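Última actualización: julio

Pinza manual de dos dedos: notas de montaje, tercera revisión

Con la segunda versión el problema era el juego lateral. Cada dedo va sobre dos bielas, una exterior ancha con vaciado triangular y otra interior recta, y cualquier holgura en los pasadores se multiplica en la punta. Cambié los pasadores y volví a escariar los taladros a mano, uno por uno. Sigue habiendo algo de histéresis al abrir.

Las almohadillas estriadas se quedan. Probé una lisa y con film plástico resbalaba antes de llegar al tope - quizá con otra dureza de goma funcione, no lo he medido.

Para el registro de apertura uso un encoder sencillo. Cerrada a tope lee 2.322 cuentas; con un sobre fino entre los dedos, 2.686; abierta del todo, 3.300. El umbral de "hay objeto" lo fijé por software y hay que recalibrarlo cada vez que se desmonta un dedo. İlker Karaca me sugirió guardar el cero en memoria no volátil. Pendiente.

Los sobres de un solo uso son buen material de prueba: ligeros, brillantes y con un borde termosellado que obliga a centrar el agarre. Si se aprieta por un solo lado, giran. Nabila Wuisan prefiere cogerlos por la mitad inferior y yo he acabado haciendo lo mismo.
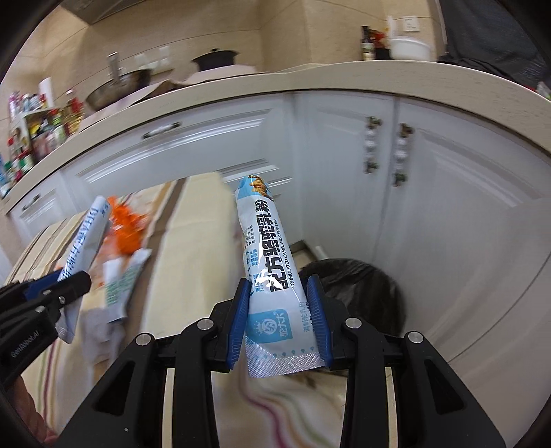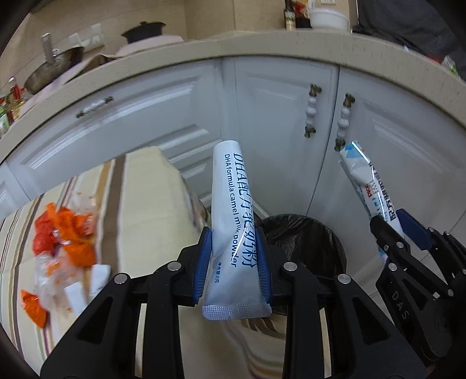

Sobres de leche de camella en polvo, sujetos en vertical entre las almohadillas azules estriadas.

Contacto | © Taller Dimcombe | Volver arriba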